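Two-arm cell, tape sorting: right gripper keeps fouling on the tray rim. Hardware or setup?

Asked in: Bench robots and small cells
Tags: gripper, cables, homing, tray

I look after a small two-arm cell at the Tasside workshop. It moves rolls of tape between a cloth-covered table and a white tray with a raised rim. The arms are the printed-bracket sort with hobby servos, run from a Volden controller.

Since September the gripper has been fouling the rim, on 20 of the last 439 cycles. The supplier says "recalibrate". I've done that twice and I don't believe it any more. 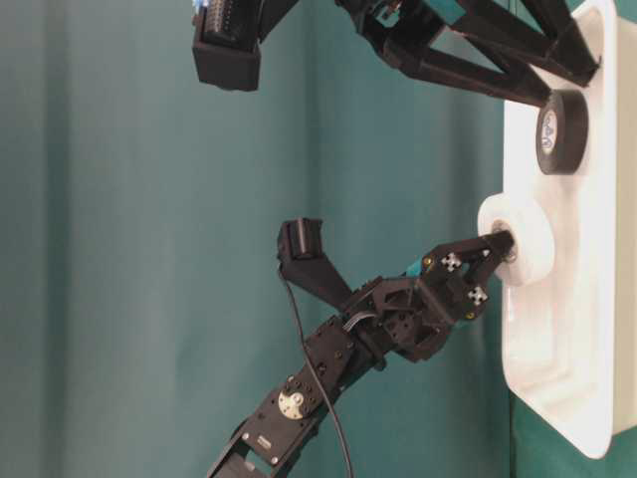
Calibration takes 34 minutes and the controller passes it every time. What bothers me is how little clearance there is once a roll is against the tray. With the fingers up against the white roll like that, I can't see a couple of millimetres of error going unpunished. The checkered markers on the fingers are clean and firmly stuck. So is this wear in the wrist, or is the setup wrong?

What I've tried so far:

1. Tightened every screw I could reach on both arms. No change.

2. Slowed the approach by half. Fewer knocks, but I suspect that only hides it.
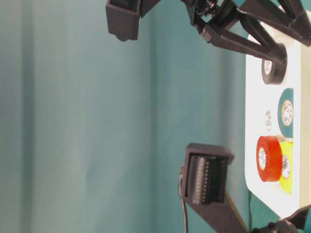 3. Swapped the wrist servo for a new Fakon one. It behaved until Wednesday, then went back to its old ways.

Answer 1 (accepted)

I'd leave the servos alone for now and look at the cable. If the lead to the finger housing has been clipped too tight further down, it tugs at the finger at full reach, and calibration won't show it if your routine never goes out that far. Unclip it, leave a generous loop, and move the arm by hand with the power off through the whole path.
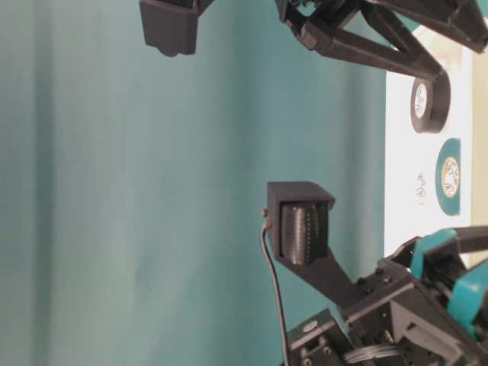 If you feel it stiffen anywhere, you have your answer and it costs you one cable tie. I would also check that the tray is fixed down. People spend weeks on the arm and never put a stop behind the tray.

Dela Korletey

Comment from the asker: There was a tie pulled tight under the base. I've cut it and screwed a stop behind the tray. 906 cycles since then with one knock, so better, but I'm not calling it cured until it has done a month.

Answer 2

Get a Nutsugah wrist, the printed ones are rubbish. Had no bother since I changed mine.

Comment from the asker: Did you measure anything before and after?

Answer 3

Partly agree with the first answer, though one knock is still one knock. Before you spend money, check the table as well as the tray. Cloth creeps if it isn't clamped, and the rolls go with it, so your pick points drift while the arm gets the blame. Pull it flat, clamp the edge, teach the pick points again and write them down somewhere other than the controller.

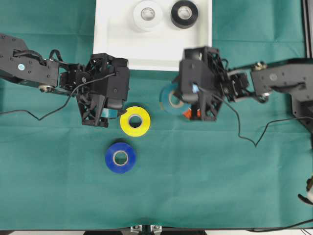 Both arms over the table, tray at the top, yellow and blue rolls near the middle.

I'd put a pencil mark on each wrist joint too. If the marks still line up after a week, the wrist isn't slipping and you can stop buying servos.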